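Fulia Compact Dehumidifier: Long-Term Review

By Ryszard Gajewski

The Fulia Compact is a compressor dehumidifier intended for single rooms. It replaced a Nosley unit of similar size and age, which had developed a rattle that could be cured only by leaning on it. I ran the Fulia from late autumn until May, in a ground-floor bedroom for most of that time and in a utility room for the rest. The run-hour counter in the service menu stood at 1,441 when I began writing this.

The short verdict is that it does its main job well, its humidity control is less exact than the display suggests, and the water tank is badly designed. Readers who intend to use the drain hose can ignore the last point.

What is in the box

The machine, a mains lead with a moulded plug, one washable dust filter, a short length of drain hose and a folded manual. The hose is too short to reach a floor drain from any sensible position. It is a standard bore and a longer piece from a hardware shop fits without a clip, though I used a clip anyway.

The manual is adequate for operation and poor on maintenance. It says to clean the filter "regularly". It does not say how to reach the fins behind it, and the two screws that release the rear grille are not shown in any drawing. They are under the cord wrap.

The Fulia must stand upright for several hours before first use if it has been transported on its side. This applies to any machine with a compressor. The warning is printed on the carton and repeated on a sticker over the air outlet, where it is hard to miss.

Where it was tested

Bedroom tests were carried out with the door and window shut, and then repeated with the door open. I mention this at the start of the results because many published figures for extraction are taken in warm and very damp conditions that do not resemble a house in winter. A small machine that looks impressive on its label will collect much less from a cool room, and the label is not dishonest in saying otherwise, since the test conditions are usually given in smaller type beside it.
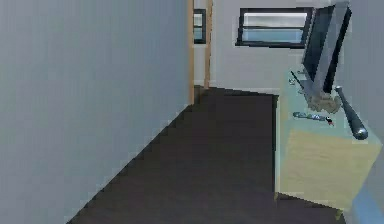 Humidity was recorded with a Cantero logger placed on a shelf at the opposite side of the room from the machine, well away from the outlet air. A second Cantero, borrowed from Afshin Sharifi, was taped near the machine's own intake for part of the test. The two loggers were left side by side in a closed box overnight first and agreed closely enough that I applied no correction.

Power was measured with a Sovach plug-in meter. I have used the same meter for earlier reviews on this site, so the figures can be compared between articles even if the meter itself has a small error.

Power consumption

With the compressor running, the Sovach showed 107 watts on the low fan setting and 143 watts on high. Both readings were taken after the machine had settled. There is a short peak when the compressor starts, which the meter cannot catch properly and which makes no difference to the bill.

The machine continues to run its fan for a few minutes after the compressor stops. It then wakes the fan at intervals to draw air across the sensor. This can be turned off, but the control then responds more slowly, and I left it on.

A comparison with the old Nosley is only partly fair, as the Nosley was worn. It used slightly less power at its single fan speed and took noticeably longer to bring the bedroom down after laundry had been dried in it. Over a full drying session I would call the energy used by the two machines equal. The Fulia finishes sooner and can then be switched off.

Anyone choosing between a compressor machine and a desiccant one should look first at the temperature of the room. Desiccant types keep working in an unheated garage, where a compressor type spends much of its time defrosting. They also draw a good deal more power and put out warmer air. For a heated bedroom I would not consider one.

Humidity control

The target is set in coarse steps with two buttons. The display shows the current reading as a whole number, which gives an impression of precision that the sensor does not support. In the bedroom the displayed value was consistently lower than the logger on the shelf. The logger at the intake sat between them.

Some of that difference is to be expected. The sensor is close to the dry side of the machine, and air near the machine is drier than air in a far corner. The practical answer is to set the target one step lower than the one you want and then check with a separate hygrometer. Once I had done so, the bedroom stayed within an acceptable band without further adjustment.

The control has one fault. If the mains supply is interrupted, the target is remembered but the fan speed is not, and the machine restarts on high. This will matter to anyone using a plug-in timer for a cheap overnight tariff. Mine started on high at two in the morning until I gave up using the timer and set a delayed start from the panel, a method that does preserve the fan speed. I wrote to Fulia's support address about this and received a reply which repeated the relevant page of the manual.

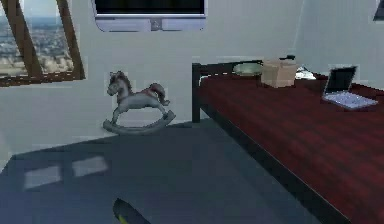 Noise

On low, the sound is a steady fan noise with a compressor hum beneath it. The hum is the part that carries. Standing the machine directly on a hard floor made it worse, and a folded towel under the feet reduced it enough that I later cut a square of dense rubber matting to replace the towel. Keep any mat clear of the lower vents.

I am able to sleep with it running on low. A guest was not. High is too loud for a bedroom at night and is best kept for drying clothes in the daytime.

There is an additional noise when the machine defrosts, a faint trickle followed by a click from the valve. In a room at normal temperature it happened rarely. In the utility room, which is unheated, it happened several times a day.

The water tank

The tank slides out from the front. It has no lid. A flap covers part of the opening, and water escapes past it if the tank is tipped even slightly on the way to a sink. The handle folds flat into a recess and has to be hooked out with a fingernail, which is tolerable when the tank is empty and awkward when it is full. The Nosley had a proper lid with a pouring corner, and I missed it.

The full-tank switch works by a float on a plastic arm. It stopped the machine every time, so I have no complaint about safety. The float is easily knocked off its pivot when the tank is rinsed, however, and the machine will not start until it has been refitted. A spare float would cost almost nothing to include.

With the drain hose connected, none of this arises. The outlet is at the rear, and the hose must fall continuously from it. Any upward loop will send water back into the tank.
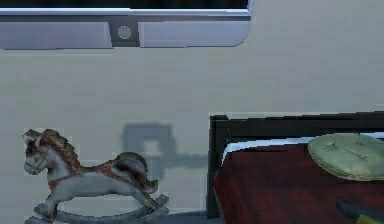
Word count: 1,309

Filter and cleaning

The dust filter is a plain mesh in a frame. It pulls out sideways, can be rinsed under a tap and should be dry before it goes back. In the bedroom it needed doing every fortnight, mainly on account of bedding fluff. A blocked filter shows first as a longer running time and later as frost on the coil, so it is worth looking at the mesh before assuming a fault.

I removed the rear grille once, with the plug out, and brushed the fins with a soft paintbrush. They are thin and bend easily. There was less dust there than I expected, which suggests the mesh fits properly at the edges.

The tank should be wiped out when the machine is put away for the summer. Leave it slightly open for a day or two beforehand. The Nosley was once stored with a little water left in it and the smell never fully went.

Build

The casing is matt plastic with a slight texture, and it has picked up scuffs at the lower corners. The castors run well on a hard floor and poorly on carpet, where the machine has to be lifted by the handles in its sides. The handles are deep enough for a whole hand. After a full season nothing has worked loose or begun to rattle, and the display is still evenly lit. It can be dimmed, although not switched off.

The mains lead leaves the casing at the left rear. In my bedroom the socket is on the right, and the lead only just reaches. Check this before deciding where the machine will stand — the manual advises against extension leads.

Who should buy it

Afshin Sharifi, who used my machine for a fortnight while a wall was drying after a leak, went on to buy one, and runs it permanently on the hose. I think that is the best use for it. If the tank will be emptied by hand every day, particularly by someone with weak grip, look for a machine with a lidded tank and a fixed handle, even at some cost in extraction rate.

Good points: low power draw for the rate of drying, steady low-speed noise, filter easy to remove, reliable full-tank cut-off.

Bad points: open tank, optimistic humidity display, fan speed lost after a power cut, hose too short.

The review machine was bought at full price from a shop and has gone back to the bedroom.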